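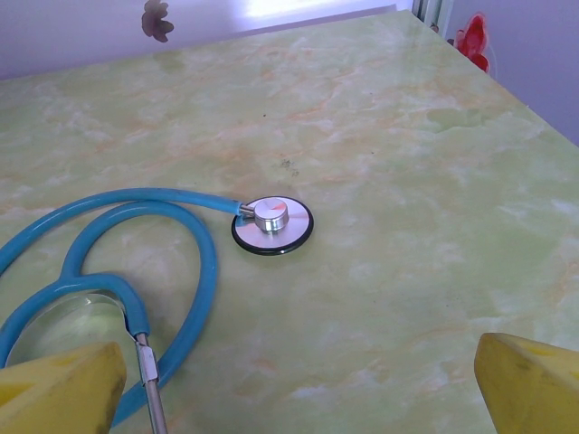 작성: Iestyn Mathias (Carkum 지역보건사업단)
제출일: 2018년 3월 27일
수신: Ackermann 재단 지원사업 담당자 귀하

Erness 지역 고혈압 관리 지원사업 중간보고

본 보고서는 귀 재단의 지원으로 시행 중인 Erness 지역 고혈압 관리 지원사업의 추진 현황과 향후 계획을 보고드리기 위하여 작성되었습니다.

1. 추진 현황

사업단은 보건지소 두 곳을 거점으로 방문 상담과 정기 혈압 측정을 병행하고 있습니다. 현재까지 등록 주민은 275명이며, 이 가운데 70명은 거동이 불편하여 간호 인력이 가정을 직접 방문하고 있습니다. 방문 시에는 혈압 측정과 청진, 복약 확인을 기본 항목으로 하고, 결과는 당일 등록대장에 기재합니다.

등록 초기에는 농번기와 겹쳐 상담 일정이 자주 변경되었습니다. 이에 따라 저녁 시간대 상담을 신설하였으며, 이후 일정 변경 건수는 감소하는 추세입니다. 다만 Stilel 마을은 대중교통 운행 횟수가 적어 참여율이 여전히 목표에 미치지 못하고 있습니다.

2. 교육 및 홍보

저염 식단과 가정 내 혈압 측정법을 다룬 안내 책자 1,000부를 제작하여 보건지소와 마을회관에 배포하였습니다. 고령 주민의 의견을 반영하여 글자 크기를 키우고 측정 기록란을 뒷면에 추가하였습니다. 책자를 지참하고 상담에 참여하는 주민이 늘어 기록의 연속성이 개선되었습니다.

가정 내에서 사용하는 측정 용품과 기록지는 뚜껑이 있는 상자에 함께 보관하도록 권고하고 있으며, 방문 인력이 보관 상태를 점검합니다. 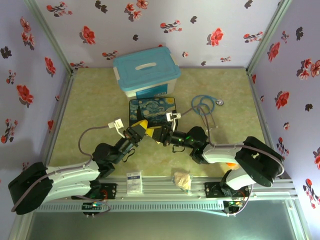

3. 예산 집행

인건비와 교육 자료 제작비는 승인된 계획에 따라 집행하였습니다. 교통비는 가정 방문 증가로 당초 편성액을 초과할 것으로 예상되어, 회의비 잔액의 일부를 전용하고자 합니다. 세부 변경 내역은 별도 공문으로 제출하겠으며, 검토와 승인을 요청드립니다.

4. 향후 계획

Stilel 마을에는 이동 상담소를 시범 운영하고, 8월까지 등록 주민 전원에 대한 2차 측정을 완료할 예정입니다. 측정 결과의 분석 내용은 최종보고서에 수록하겠습니다.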